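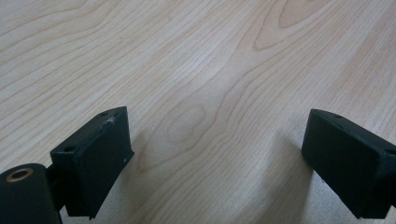 Why did the Skimevness covers bend outward after we took them out of the press?

The gray board was cut with the grain going across the spine, and the cover paper and the lining were pasted with grain going the other direction, so the three layers pulled against one another while drying.

1 October 2020

Notes of today, mostly on board, paste and the Tennant job. I write it long this time, so that Muireann can follow without asking me everything twice.

First the Skimevness covers. These are the parish registers which came in September. I opened the press in the morning and all of the test covers had the same bend, fore edge going up, spine side flat. At first I thought the paste was too thin, as Aigars also thought. Then I took one cover apart with the spatula and tore a strip of the board in both directions. It tore clean across the width and ragged along the height, and this tells that the grain is wrong. The supplier's sheet was marked with an arrow, but the arrow was on the part which I had already trimmed off. I should have bent the sheet by hand before cutting, as I teach to everybody else.

So, for the next ones: bend first, then pencil an arrow on every piece, also on the small ones. The arrow goes on the inside face. Not with ink, it comes through the Larach paper when it is damp (see the brown mark on test cover C, I keep it in the drawer).

The Larach. I tested it again as lining paper. It stretches more than the old stock. Strip of 300 mm cut across the grain, pasted one side, left for five minutes under plastic: it became 2 percent longer. The strip cut along the grain I could not measure with our ruler, so the change is very small. The old stock I did not measure in the same way and I cannot compare honestly in numbers, only from the hand feeling. Aliki says she noticed it too, her endpapers came out over the edge last week and she had to trim them on the book.

What I will do with it: cut the lining slightly narrow, paste, wait until it has relaxed completely, and only then lay it. Waiting time is more important than I believed. When I put it down after one minute, it continued to grow on the board and I got the small blisters near the hinge. When I waited five minutes, no blisters, on all of the pieces. Maybe four minutes is also enough. To try.

Paste. Cooked a new batch, wheat starch 40 g, water 200 ml, soaked over the night. It was good after sieving twice. The first sieving left lumps, but I think I was impatient with the stirring. Aigars prefers it one day old. I used it fresh and for the linings I see no problem, for the leather I would listen to him. The remaining part is in the glass jar on the second shelf, with the label. If it smells sour, please throw it away and do not "only use it for the boards", as was done in September.

Tear in the leaf of the Tennant book (the herbal, family owner). Zlata finished the tissue repair on the first section. I looked with the side light and the edge of the tissue is hardly visible on the text side. She feathered it with a wet brush line and pulled it by fingers, no knife. On the last two leaves she used the methyl cellulose instead of the paste, as the ink there is sensitive. I made the spot test together with her: a little brown on the blotter with water, nothing with the alcohol mix. We agreed not to wash this section at all. The owner would like it whiter, but I will write to him and explain that the brown color is mostly the age of the paper and that the risk for the ink is not worth it.

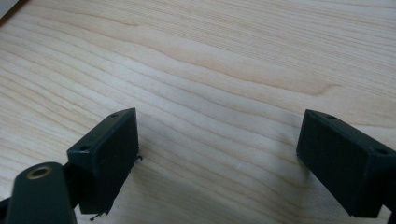

Pale tabletop with wavy grain, glare toward the right.

Sewing for the same book. Old sewing holes are usable in nearly all sections. I will sew on the linen tapes, three of them, following the old positions. Maxence proposed raised cords, which would look more right for the period, but the old spine has no sign of cords and I do not want to invent a structure which was not there. He was not convinced. We left it until Zlata is done with the repairs, there is time.

Thread: the thinner one. With the thicker thread the swelling at the spine was too much, I tried it on a dummy made from copy paper, folded to the same number of sections. The dummy is of course not the same thing, copy paper is hard and the old rag paper gives way under the thread. Still, I prefer to start thin. If the spine is then too flat for rounding, I can change the thread for the last sections, but this I would do unwillingly.

Skavis press. The left screw is stiff again. I cleaned the thread of the screw with a brush and put a little wax, it was better for one hour and then the same. I suspect the plate is not parallel to the bed. I put carbon paper between two blotters and pressed: dark on the right, very weak on the left front corner. So possibly part of our bending covers comes from there also, and not everything from the grain. I do not like to have two causes at one time. Therefore next test: correct board grain, same press, same weight; then the same covers under the loose weights on the table instead of the press. Only one change each time, please.

Until the press is repaired, nobody puts the Tennant sections in it. Loose weights and the wooden boards only.

Humidity was not written down for the whole week, I found the sheet blank. I have put a new sheet by the door with the pencil on a string. Morning and late afternoon, it takes ten seconds.

Quotation for the slipcases: Muireann calculated the board for both projects and we come to 1000 without the cloth. It is more than I told to the client on the phone. Part of it is that we cannot use the wrong-grain board for the long sides. For the small inner trays it is still useful, the pieces are short and the bend will not be seen, I think. Do not throw it. I wrote TRAYS ONLY on the pack.

Open points:
order board, ask before paying which direction the grain is
letter to the Tennant owner about not washing
waiting time of Larach, try three and four minutes
carbon test once more after the plate is adjusted
Aliki needs the bone folder back, the wide one
test cover C stays in the drawer, it is ugly but it is needed

Continued the lining test in the afternoon with two more pieces, both under weight now. I open them tomorrow after lunch and not before, Aigars.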